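Looking After a Pale Wood Table

Pale wood shows everything, and I say that as someone who has lived with it for 9 years now. We bought our table the September we moved to Hombridge, and I had it in my head that you simply wiped a table and that was the end of it. Well! By the second winter it had gone gray by the chairs, and there was a ring by the window that I covered with a plant for longer than I'd like to admit.

What I do these days is very plain. Crumbs off first with a dry cloth, then a cloth wrung out so hard it barely feels damp, then dry again straight away. Always go with the grain. Skip the kitchen spray, even the one with the lemon on the label, as it slowly strips an oiled finish and leaves it thirsty and dull.

For sticky spots (jam, glue, whatever the children had on their elbows) I lay a warm damp cloth over the place, go and put the kettle on, and come back to it. Most of it lifts off with a fingernail after that. Please don't scrape with a knife. I did, and I still know just where to find the mark.
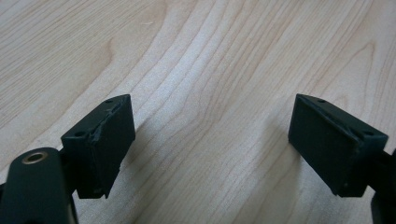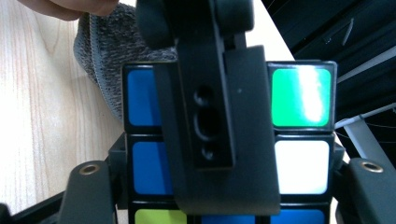 Pale wood, and a puzzle cube in the second photo.

White rings are usually only in the finish, so try the gentle things first. A little plain oil rubbed in with a soft cloth and left overnight has worked for me more than once. If it hasn't budged by morning, take a piece of 400 grit paper and go over it very lightly, then a bit wider than you think you need so you don't end up with a dish in the wood. My neighbor Olga Quezada swears by 500 and she may be right - her sideboard is lovely - but I've never had the patience.

Oiling is a Monday job in our house, mostly so the table is fit to use by the weekend. Thin coats, wiped off well. Spread the used rags out flat outdoors to dry before you throw them away, and never leave them in a heap, because oily rags can heat up by themselves and catch fire.

Felt pads under bowls and lamps are worth every penny too. Check them now and then for grit.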